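October 2018

Quick one tonight, I have to be up at 5ish and I still haven't packed lunch. Meswood is back!! Season 4 got the go-ahead and they start shooting in February, so cue me refreshing the fan board on my phone like a crazy person.

What we know so far. Not much. Two new regulars, no names yet. Sundotik is still streaming it, same night for everybody, thank goodness. And the Padilla house set is coming back, which, um, didn't it burn down?? Flashback season maybe. Or they rebuilt it. Or the writers forgot, wouldnt be the first time.

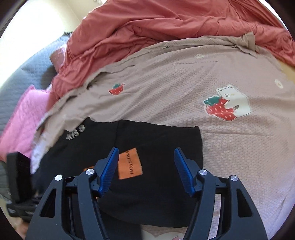 My theory, and I've had it since the lake episode, is that the sister is alive and running things at Adetti the whole time. Go back and watch the hallway bit in season 2. She never signs her name. Everybody else in that office has a badge, a mug, a parking spot. My black sweatshirt has PRESTON on an orange patch and that's more ID than she gets in two whole seasons. Thats on purpose, it has to be.

Somebody on the board wrote 200 lines on why I'm wrong and I read all of it and I'm still right. Spoilers in the comments are fine, just put a warning first please. More when the casting news drops. Ok, lunch.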